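Course 3381, Interiors for Daily Living
Handout for unit 7, April 2018
Tresora School of Applied Design, room 1009

Please read these notes before the practical session and bring them with you. The exercises at the end will be discussed in the room, so you do not need to send them to me.

# Contrast between objects and surfaces

## 1. Where we are in the course

In the last unit we spoke about the amount of light in a room and where it comes from. We saw that a person with reduced sight often needs much more light than the designer has planned, and that a strong lamp in the wrong place can make things worse. In this unit we stay in the same rooms, but we look at the surfaces: tables, walls, floors, door frames, and the small things which people put on them.

The question of the unit is simple to ask. How easily can a person find an object on the surface where it lies? To answer it we need a few words which have an exact meaning, one small formula, and some practice of the eye.

## 2. Three words that are often mixed

**Hue** is the name of the color in the everyday sense: red, blue, green, yellow.

**Saturation** tells how strong the color is. A pale pink and a fire-engine red can have nearly the same hue, but their saturation is very different.

**Lightness** tells how much of the light the surface gives back to us. White paper gives back most of it, black velvet gives back almost nothing.

Beginners choose colors by hue. They put a red switch on a green wall and believe that the switch must be visible to everyone. For many people with good sight it is visible. But if the red and the green have the same lightness, a person with a color vision deficiency, or with a cloudy lens, may see one continuous wall. For this course please remember the rule: **lightness first, hue second.**

A quick test is to take a photograph of the room and change it to black and white. What disappears in the gray picture is what may disappear for your client. The test is not exact, as the camera makes its own decisions about brightness, but it is good enough for a first visit.

## 3. Light reflectance value

Paint makers and flooring makers often print a number on the sample card, which is called the light reflectance value, or LRV. The scale goes from 0 (a perfect black) to 100 (a perfect white). Real materials never reach the ends of the scale.

We compare two surfaces with this formula:

`C = (A – B) / (A + B)`

A is the LRV of the lighter surface and B is the LRV of the darker one. The result is between 0 and 1. A higher result means that the two surfaces are easier to separate.

Worked example, first part. A dining table has an LRV of 7 and the wall behind it has an LRV of 70.

`C = (70 – 7) / (70 + 7) = 63 / 77 = 0.82`

The edge of the table will be found without difficulty.

Worked example, second part. A cream plate with an LRV of 70 is placed on a beige cloth with an LRV of 56.

`C = (70 – 56) / (70 + 56) = 14 / 126 = 0.11`

This is weak. A person with low vision will probably find the plate by touching it, and may touch the soup before the rim.

You will meet other formulas in the literature, and some building rules use the plain difference of the two values instead. Always write in your report which method you have used. A number without its method cannot be checked by the next person.

## 4. Tables, trays and plates

A table is a difficult surface because the objects on it change all day. The designer chooses the tabletop one time, but the user puts on it a white cup in the morning, a dark phone at noon and a glass of water in the evening. There is no tabletop which is right for all three. What we can do is to add a second surface between the table and the object, for example a mat or a tray, and to choose this second surface with care.

A tray has two tasks. It must be found on the table, and the things must be found on the tray. So there are always two contrasts to judge, and they can pull in opposite directions. A white tray on a dark table is easy to find, but a white cup on it is hard to find. A tray of a middle or light color is often a reasonable choice, especially when the household has both white dishes and dark ones.

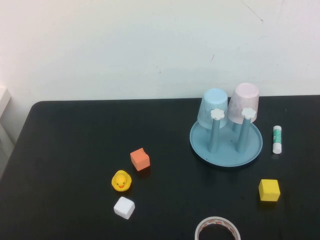

*Fig. 1. Round light-blue plastic tray on a matte black tabletop, with an off-white wall behind.*

The raised rim of a tray deserves a word of its own. It gives an edge which the hand can follow, so that a person who has lost sight of an object can search inside a limited area. A rim also makes a thin line of shadow when the light comes from the side. This line helps the eye even where the color contrast is poor. Under very diffuse light, the line becomes weak, and then the color must do all the work.

Patterns should be used with caution. A tray or cloth with many small flowers has light and dark spots everywhere, and a pill or a key can be lost between them. If your client loves a pattern, propose it for the curtain or for the cushion, where nothing has to be found.

## 5. Gloss

Two samples may have the same LRV and still behave differently in the room. The reason is the gloss. A polished black surface can be very bright at the place where the window is reflected, and at this place the contrast which you have calculated does not exist any more. The user sees the window instead of the table.

Matte surfaces are more honest in this respect: they look nearly the same from each chair. They have a weak side too. Fingerprints and scuffs may be easy to see on a dark matte finish, and some of them are slow to clean. In a private kitchen this is a question of taste. In a care home it must be spoken about with the cleaning staff before the order is made.

When you visit a room, sit down in every seat. I mean this literally. A designer who stays at the door sees reflections which no resident sees, and misses those which disturb them each day at breakfast.

## 6. Edges and corners

The most useful contrast in a room is often the one at the edge. If the front edge of the table is clear, the person knows where to put the cup down, and where not to walk. Please look at three places:

- the edge between tabletop and floor, seen from a standing position
- the edge between tabletop and wall, seen from a sitting position
- the corners, mainly those near a walking path

The first two can give opposite results. A dark table on a dark floor, in front of a pale wall, has a very good back edge and a very bad front edge. In a drawing of the wall you will not notice this. A rounded corner is kinder to the hip than a sharp one, but it is also a little harder to locate by hand, so I do not want to give a general rule about it.

## 7. Case: the dining room at Linik House

Linik House is a residence with 2 dining rooms, which have the same size and the same furniture. In November the house replaced the tablecloths in one of them. The old cloths were white, the dishes were white also. The new cloths, from the supplier Treltari, were of a plain dark green.

The staff wrote down some observations. Residents reached for their cups with more confidence, and fewer cups were pushed over. On the other side, dark napkins were now often forgotten on the table, and one resident found the room sad. The house kept the green cloths and bought pale yellow napkins.

Please note what this case can show and what it cannot show. It was not a controlled study. The staff knew which room had the new cloths, and the lamps were cleaned in the same month. I use the case because the complaint about the napkins is typical: when you change one surface, you have to judge again everything which touches it.

## 8. Using the Worku sample cards

In the practical session we work with the Worku cards. Each card has the LRV on the back. Some advice:

1. Put the card flat on the surface, never hold it in the air.
2. Look first with the room light, then with daylight only.
3. Estimate the value before you turn the card around. Write the estimate down, even when it is embarrassing.
4. Do not touch the colored side. Skin oil changes it with time – the older set has already been spoiled in this way.

Most students estimate saturated colors too light, and yellow-greens too dark. You may find that your own error goes in one constant direction. Then it is useful to know it.

## 9. Exercises

**a)** Calculate C for a door with an LRV of 40 in a wall with an LRV of 60. Would you change the door, the wall, or only the frame?

**b)** Choose one table in your home. List the objects that lie on it in the evening, and mark those with weak contrast against the tabletop. Propose one tray or mat for the whole group.

**c)** A client wants a glossy black dining table opposite a large window. Write a short letter in which you explain the problem and offer two solutions. Use everyday words, and do not use the term LRV.

**d)** For the tray in section 4, estimate by eye which contrast is larger: tray against tabletop, or wall against tabletop. Bring your estimate to the session and compare it with the cards.

Reading for next time: the chapter on handrails and stair edges in the course reader. The sample cards stay in the cupboard of room 1009 and can be borrowed overnight, if you sign the list.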